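Sturkard kitchen cell: your questions

How often do you check the hand?
Every 14 days. I wipe the fingers, look over the wrist cables for rubbing, then run six plates before I sign it off.

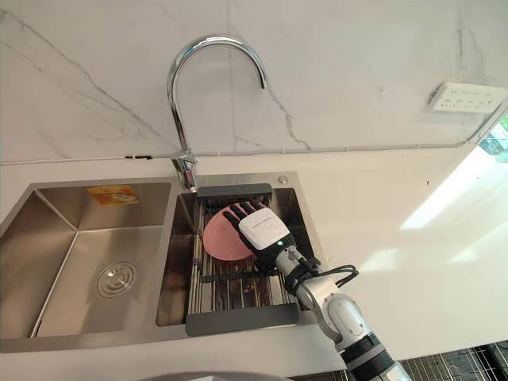

Pink plate at the dish rack, green light on at the hand.

Why did it start missing the rack?
Usually the rack got nudged! Slide it back first — please don't re-teach the arm until you've tried that.

When do the finger pads get swapped?
I change ours at 361 hours. Spares are in the Dunmore drawer.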